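**Protokoll der Sitzung der Arbeitsgruppe Geschirr und Glasuren**
Di., 1. März, Werk Dodham, Besprechungsraum Erdgeschoss
Leitung und Protokoll: Dagmar Oravec
Vertreten: Einkauf, Labor, Ofenbetrieb, Versand, Vertrieb

**TOP 1 Protokoll der letzten Sitzung**

Das Protokoll vom Dezember wird mit einer Korrektur angenommen: Unter TOP 4 muss es »Schrühbrand« heißen, nicht »Glattbrand«.

**TOP 2 Massebestand und Beschaffung**

Der Einkauf meldet einen Bestand von 2.852 kg Gießmasse, davon 819 kg aus der Charge mit erhöhtem Siebrückstand. Die auffällige Charge bleibt gesperrt, bis das Labor die Nachprüfung abgeschlossen hat. Tzavaras hat die Rücknahme schriftlich angeboten, die Frachtkosten sind noch strittig.

Der Vertrieb fragt, ob die gesperrte Masse für Muster verwendet werden darf. Das Labor lehnt ab. Muster aus abweichender Masse führen zu falschen Schwindungswerten und damit zu falschen Maßblättern.

Beschluss: Keine Verwendung der gesperrten Charge, auch nicht für Muster. Der Einkauf klärt die Frachtfrage mit Tzavaras.

**TOP 3 Ofen 2**

Die Temperaturverteilung im Ofen 2 liegt nach dem Tausch der Thermoelemente wieder innerhalb der Toleranz. Offen ist die Abweichung im unteren Besatz. Der Ofenbetrieb legt bei den nächsten Bränden Messringe auf jeder Ebene ein. Die Auswertung erfolgt getrennt nach Wagenseite.

Die Haltezeit im Schrühbrand wird bis dahin nicht verändert. Der Antrag des Versands, die Abkühlphase zu verkürzen, wird zurückgestellt.

**TOP 4 Teegeschirr, Serie Pliltik**

Der Vertrieb berichtet über die Rückfragen der Händler. Gewünscht wird überwiegend die matte, helle Ausführung. Die glänzende Variante wird seit Dezember kaum noch angefragt. Diskutiert wird, ob Kanne und Untertassen künftig einzeln bestellbar sein sollen. Der Versand weist darauf hin, dass dafür eigene Kartoneinlagen benötigt werden.

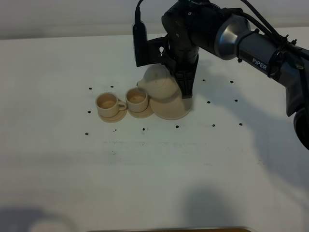
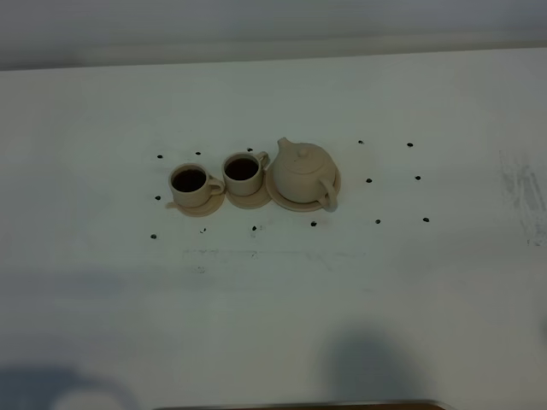 Kanne und Tassen, beige 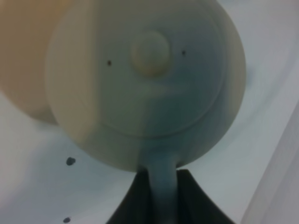
Zur Stapelbarkeit der Untertassen liegen zwei Vorschläge vor. Variante A sieht einen höheren Standring vor, Variante B eine flachere Fahne. Variante A erfordert neue Arbeitsformen, Variante B nur eine Anpassung der Einrichtung. Das Labor bevorzugt Variante B, verweist aber auf das Verzugsrisiko bei geringer Wandstärke.

Beschluss: Versuchsserie mit Variante B, Losgröße 1.000 Stück. Einzelverkauf von Kannen vorerst nicht.

**TOP 5 Prüfung der Glasurabgabe**

Das Labor hat die Prüfvorschrift überarbeitet. Neu ist die Trennung von Innenfläche und Trinkrand. Die Prüfdauer bleibt unverändert. Der Ofenbetrieb bittet um eine Kurzfassung als Aushang.

Die Messdaten werden künftig in Jilodix abgelegt. Die bisherigen Tabellen bleiben lesbar, werden aber nicht weiter gepflegt. 11 Datensätze ohne Chargennummer sind vom Labor nachzutragen.

**TOP 6 Verschiedenes**

- Die Bodenmarkierung vor der Glasurkabine ist abgenutzt und wird erneuert.
- Schlüssel für das Formenlager sind künftig beim Versand abzuholen.
- Der Vertrieb reicht die aktualisierte Artikelliste nach.

**Offene Punkte**

- Frachtkosten Tzavaras: Einkauf
- Messringe Ofen 2, Auswertung: Ofenbetrieb
- Versuchsserie Variante B: Labor, Ofenbetrieb
- Nachtrag Chargennummern: Labor

Die nächste Sitzung wird einberufen, sobald die Auswertung zu Ofen 2 vorliegt.

gez. Oravec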